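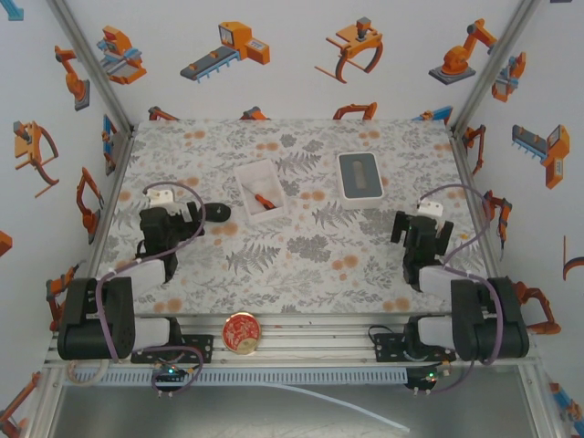 *Varo two-arm kit, both arms on the front rail. Tray and tin still out.*

**Varo bench kit + Clerau service plan, worth it?**

**railbolt**
August 20, 2025

ok so we've had the Varo two-arm kit since February and the Clerau plan is up for renewal. Quote is 453 a month, 12 month term. Kit itself is paid off. Trying to decide if we renew or just buy spares and do it ourselves.

What we use it for: small mixed items, pick and place, tabletop stuff. Tools, tins, little boxes, whatever fits the grippers. No heavy parts.

Good so far
- mounting is dead simple, plates bolt to the rail, slide, tighten, done
- arms stay where you left them, I recheck zero every so often and it's fine
- status lights on the little boards under the plates. sounds dumb but I look at them all day

Bad so far
- cable routing. the purple ones loop off the gripper block and down the arm and there's just nothing to hold them
- docs are thin. Like really thin
- Clerau answers fast but the answer is usually "send a log"

Anyone renewed? Anyone dropped it and regretted it?

---

**ohmslaw_ish**

dropped it. no regrets. Everything they did for us on the plan was firmware plus a finger swap, and the finger swap is two screws on ours

you're paying 453 a month for someone to say send a log

---

**kettle_logic**

Disagree with ohmslaw. We had a base joint go noisy and Clerau had a replacement at the door in 3 days. Out of plan that joint is not cheap and the wait is long. If you've got two arms and a deadline, renew.

If it's a hobby bench, sure, skip it.

---

**palletjack88**

what's the gripper wear like? thats the real question for me. we're looking at the Varo or the Castellanos unit and the Castellanos guys keep saying the Varo fingers chew up

also nice tablecloth lol

---

**railbolt**

@palletjack88 cloth stays, I like the ferns

re wear, pulled a wrist cam shot so you can see the fingers close up
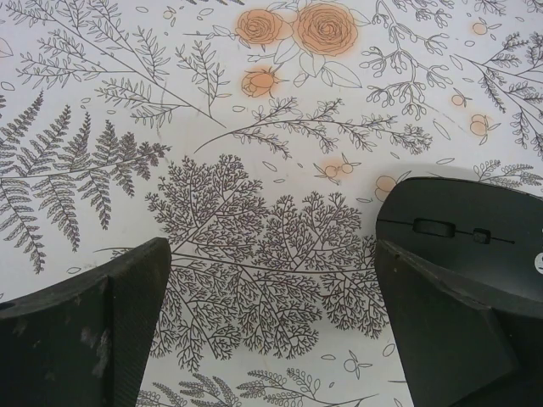
Finger wear is cosmetic on mine as far as I can tell. Fingers are original, never swapped. Plan says inspect every 1000 cycles and I've been lazy about that, so take it for what it's worth. There's pale scuffing on the outside of the left one, worn patches too, and that's the worst of it. Ribbed edge on the inside still looks crisp to me. The right one is up against the mouse there and I'd worry a lot more about what a chewed finger does to a glossy shell like that than about the finger.

Outside scuffs my guess is bumping trays and box corners on approach. My paths are sloppy, I'll own that one.

---

**palletjack88**

ok that's way better than what the Castellanos rep was describing. he made it sound like they crumble

---

**mtn_dweeb**

Reps gonna rep.

Fwiw I ran the Castellanos for a while before going Varo. Fingers on it are softer, grip better on slick stuff, tear sooner. Varo fingers are hard and slide a bit on anything shiny. Pick your poison. For something like a mouse I'd want the softer pads, the Varo will do it but you have to creep up on it and keep the force way down.

---

**ohmslaw_ish**

nah you don't have to creep. just put a strip of grip tape on the ribs

---

**mtn_dweeb**

Grip tape leaves gunk. Done it. Never again.

---

**ohmslaw_ish**

then buy better tape

---

**kettle_logic**

Please don't put tape on the ribs if you're on the plan. We did and Clerau knocked back a claim over it, "modified contact surface" or something like that. It's in the terms, way down. Took weeks of emails to get half of it back.

---

**railbolt**

did not know that about the tape. Ok. So one point against the plan I guess, or one point against tape

@mtn_dweeb agree on the sliding. The red-lid tin is my test piece for that. Smooth rim, round, if approach angle is off even a little it just squirts out. Fine once I dropped the closing speed. The screwdriver thing in the tray is easy by comparison

---

**dustcap**

Has anybody tried Skiltix for this? Third party service, they cover Varo arms now. Cheaper than Clerau and no 12 month lock in, you pay per visit.

---

**kettle_logic**

Tried them once. Tech was good. But they don't stock joints, they order them when you call, so you're waiting on shipping either way. Fine for tune ups and calibration. Not what I'd want if an arm is down.

---

**dustcap**

Fair. We only ever needed calibration so maybe thats why I'm happy.

---

**ohmslaw_ish**

see this is my point. spares on a shelf + Skiltix when you're stuck = way less than 453 every month. do the math over the term

---

**kettle_logic**

I did the math. You left out downtime. If both arms are needed for the task, one bad joint stops the whole cell, not half of it. We lost a contract week once. Never making that mistake again, plan stays.

---

**ohmslaw_ish**

ok but most people here don't have contract weeks. railbolt is moving a tin around

---

**railbolt**

ouch. true tho

Some of it is paid work, some isn't. Probably an arm down for a week wouldn't kill us. Would be annoying.

Leaning toward this:
1. let Clerau lapse
2. buy one spare set of fingers, one spare gripper cable
3. get a Skiltix price for a yearly calibration
4. finally do something about those cables

---

**mtn_dweeb**

For 4, hook and loop straps at the forearm and another by the base, leave slack at the wrist. Don't zip tie it tight, it'll pull on the white connector block every time the wrist rolls. Ask me how I know.

And get a spare cable for each side, not one. The second always goes right after the first.

---

**dustcap**

seconding the slack. also check where the loops hang down under the plates, ours was rubbing on the rail edge and we only caught it when the jacket was already worn thru

---

**railbolt**

just looked, mine hang free below the plates, nothing rubbing. Will strap the top part tomorrow

@palletjack88 if you go Varo ask them to include the spare fingers in the quote. They did it for a friend's shop, didn't do it for me becuase I didn't ask

---

**palletjack88**

will do. still want to see a Castellanos in person first but yeah. does the rail come with the kit or is it extra

---

**railbolt**

came with ours. walls didn't, those are ours, robot cartoons and all. Check the current list tho, they changed the bundles since I bought

---

**kettle_logic**

Rail was extra on ours, bought later than you. So yes, check.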